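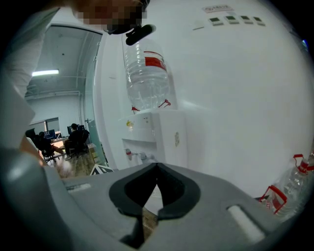

White dispenser, red-marked tap on the left for hot, blue-marked tap for cold

Community Help > Kitchen & Household > Water Coolers

Print this page | E-mail to a friend

Tea tastes flat since we stopped using the kettle

MarjorieB, Sep 12, 2022
Hello all! We got a water dispenser in January, mostly for my husband's pills and my endless cups of tea, and I do love having it. But my tea (plain black, nothing fancy) has tasted weak and a bit dusty ever since. Same brand, same mug. Am I doing something wrong, or is it the water?

Kristof Martens
Welcome, Marjorie! Most of these hot taps stop short of a real boil, and black tea wants it hotter than that. I'd warm the mug first with a splash from the hot tap, pour that out, then steep your tea a good 2 minutes longer than you used to, with a saucer on top. My mother in Fultside did it that way for years and hers was lovely. For the dusty taste, look up how to clean your model in the booklet, and give the drip tray a wash too.

teapot_lou
get a kettle

Dunmore Dan
Could be the bottled water as well. We switched from Verstraete to plain filtered tap water and it made more difference than I expected. Green tea is fine straight from the dispenser, by the way.

Comments (2)

MarjorieB: The warm mug helped so much, thank you Kristof! Cleaning is Saturday's job.

Pru: Same trouble here in Flirkberg, trying the saucer tonight.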